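Lovdale Community Board > Home and Garden > Window screens: repair or replace?

orvokki_s
Started this in June and I'm only now getting back to it. The house has 13 window screens, all original as far as I know, and the mesh is going on most of them. A shop in Humthorpe quoted me $2,429 to replace the lot, frames included. The frames look fine to me apart from some bent corners. Is it worth doing the mesh myself?

dinesh_v
Yes. Mesh and spline are cheap and you need a roller, a utility knife and a flat surface. My first one took an hour and had a ripple in it. After that I was down to 15 minutes a screen. Buy fiberglass for your first try, it forgives more than aluminum.

PaavoL
I'd go the other way. Bent corners mean the frame is out of square, and new mesh in a crooked frame pulls it in further. You end up with a gap at the latch side and mosquitoes in the bedroom. Get a second quote before you decide.

dinesh_v
Corner keys cost next to nothing. Pull the old one out, cut the spline channel clean, put the new one in. The only ones I'd throw away are frames with a crease in the long side.

orvokki_s
How do you keep the frame from bowing in when you roll the spline? I tried one last night and the long sides came in by a quarter inch.

lenni_n
You're pulling the mesh too tight. Lay it flat with no tension and let the spline take up the slack. Screw a couple of scrap blocks to the table against the inside of the long rails, that holds them straight. Two pairs of hands help on the big ones.
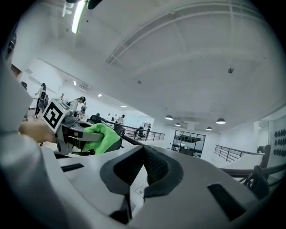

A bare hand on a light grey gripper, green fabric over the jaws.

Also get the right spline size. Take a piece of the old one to the store and squeeze it next to the new stuff. Old spline shrinks, so if you're between two sizes try the bigger one first.

PaavoL
Blocks are good advice. I still say anything over four feet should have a crossbar, and a lot of the older frames don't.

theerawat
Agree with Paavo on the crossbar, disagree on replacing everything. I redid 8 of mine and bought new for the patio door only. Pet mesh on the door - the cat went through regular fiberglass in a week. It needs a thinner spline than you'd expect, the mesh itself is thick.

orvokki_s
No pets here. Does the pet mesh block much light?

theerawat
Some. You notice it in a north room. I wouldn't put it upstairs.

orvokki_s
OK. I'll buy one roll of charcoal fiberglass and do the back of the house first. Two frames have creases, so those will go to the shop.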